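Cuka – grasp and motion software for two arms and soft goods

Last updated: February 2018

Cuka is a software package by Koltia for people who must handle cloth with two robot arms. It runs on an ordinary Linux computer next to the work cell and connects the cameras, the planner and the arm drivers in one program. You can use it complete, or take single parts of it into your own system.

Rigid parts have a pose and a CAD model. A shirt has neither, and for this reason many planning tools stop being useful as soon as the gripper closes on fabric. In Cuka the garment is kept as a region with an edge, a thickness guess and a list of possible pinch points. The list is made new with every camera update, so a fold which appears in the middle of the motion can still be used for the next grasp.

The package contains four parts.

Cuka View reads one fixed camera and up to two wrist cameras. It separates cloth from hanger, rail and table, and it gives the result as a labeled depth map. Black fabric has its own exposure profile, which can be selected for each camera separately. We recommend to use it on the wrist cameras first.

Cuka Grasp proposes the pinch points. Every proposal comes with a score and with the approach direction for the fingers. Proposals that would catch a hanger wire together with the cloth are marked and go to the end of the list.

Cuka Path plans both arms together. The arms may share the same space over the table, and the planner keeps the minimum distance that you have set between the links. Cables can be entered as soft obstacles with a radius. A rack or a rail is entered one time, as a simple box and line model, and is then respected by both arms.

Cuka Log saves the camera streams, joint positions and grasp scores with one common clock. A recorded session can be played again through View and Grasp with different settings, without moving the arms.

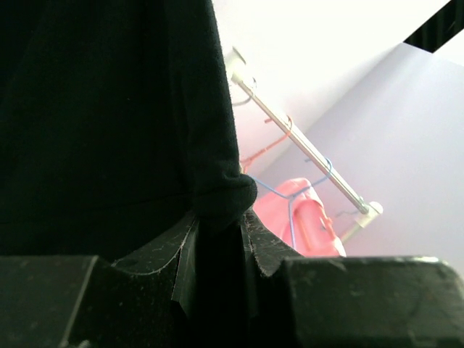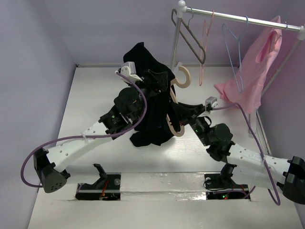 Black garment on a two-arm cell with clothes rail: wrist camera view first, fixed camera view second.

The control loop for the arms runs at 200 Hz and the grasp list is updated 18 times per second with three cameras connected. If the computer is slower, Cuka lowers the camera rate and leaves the arm loop as it is. The present rates are always shown in the status bar.

Calibration

Each wrist camera is calibrated to its own gripper, and after this the two arms are calibrated to the fixed camera. The program leads you through both steps with a printed board. Please repeat the second step whenever a base mount was loosened. The old calibration stays in the project folder and you can go back to it.

Lint and scratches on the fingers are visible in the wrist image and can be taken for cloth texture. There is a finger mask for this: close the gripper on nothing, press "Learn mask", open it again. The mask is saved per gripper.

Safety limits

Force and speed limits are set in the arm driver and Cuka cannot raise them. You can set lower values inside Cuka for single steps, for example when one arm holds the garment and the other one pulls the collar over a hanger.

What is needed

– 64-bit Linux, 16 GB memory recommended
– one fixed depth camera, one or two wrist cameras
– arms with a position interface and a published joint model
– a gripper that reports its opening

The perception models were trained on 2,524 recorded grasps, all with household clothes and thin hangers. For towels, bed linen and leather we have at the moment no good results and we do not offer them as supported materials.

License and price

A license for one cell costs 300 euros per year and includes updates and e-mail support in English. Additional seats for playing recorded sessions are free. Customers who have the Grandix arm driver do not need to buy a second driver from us – the connection is already included.

Questions about integration are answered by Peadar Ó Dubhghaill at Koltia. Please write the arm model and the camera types in your first message, and add a short Cuka Log recording if you have one.

18 shares · 0 comments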